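Mireo Project – Comparing Two Sets of Gripper Fingers on Soft Household Objects

Student report, 2021-07-19
Written by Amnuay Mahawong, project partner Jarlath Horgan

Why pillows?

When Jarlath and I picked this project we wanted to do mugs, like everyone else. Our supervisor talked us out of it, and I'm glad now, as pillows turned out to be so much more annoying (in a good way!). A mug is where you left it. A pillow gives way as you close on it, and then the bit you were aiming for has moved.

We had two sets of fingers to compare, which we called Riquelme and Durard after the drawings they came from. Riquelme is the short stiff pair, Durard is longer and has a bit of bend in it. Both bolt into the same printed housing, so swapping takes a few minutes and one very small hex key, which we lost in December and had to replace out of our own pockets.

How we ran the trials

We drove both arms by hand control from the next room and tried 253 lifts in all, in a living room at Mustumora instead of on the lab bench. Each lift had a limit of 45 seconds. Jarlath drove most of the Riquelme runs and I drove most of the Durard ones – not ideal, I know, and I'll come back to that.

Most of the lifts were done with the bubbly blue pillow, one gripper to each side of it.

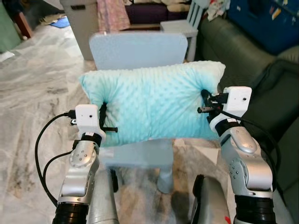
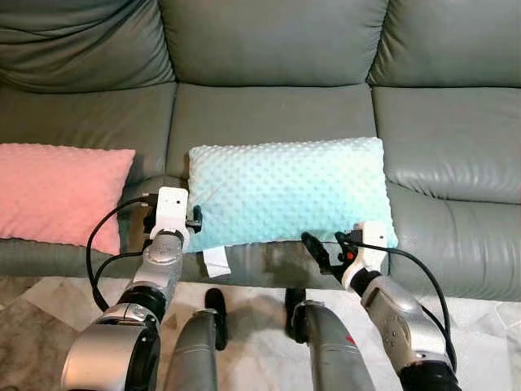
Our first idea was to go for the corners every time, as there is less stuffing there and the fingers can get round the cloth. That worked nicely with Durard. With Riquelme the corner tended to slide out while the arms were going up, and we did much better taking a big greedy pinch of the short end, stuffing and all.

The thing that surprised me most was how much the two arms fight each other. If one hand pulls outwards even slightly, the other loses its hold, and you don't see it coming on the screen. We ended up with a rule of closing both grippers, waiting 2 seconds, then lifting with the arms moving together. I'd love to say we worked that out from theory, but Jarlath got there by being impatient with me.

What we found

Durard dropped fewer pillows, and it was kinder to the fabric too. Riquelme was quicker to line up and easier to see past on the head camera, so for almost 40 of the lifts we'd both have picked it over Durard whatever the drop count says.

What I'd change

Swap drivers halfway through, definitely. By the end I knew Durard so well that I can't tell you how much of its score is the fingers and how much is me. I'd also tape the cables closer to the arms, and write the notes up the same evening – my handwriting from the last session is beyond even me. Jarlath has the raw log if anyone wants to carry on with it next year.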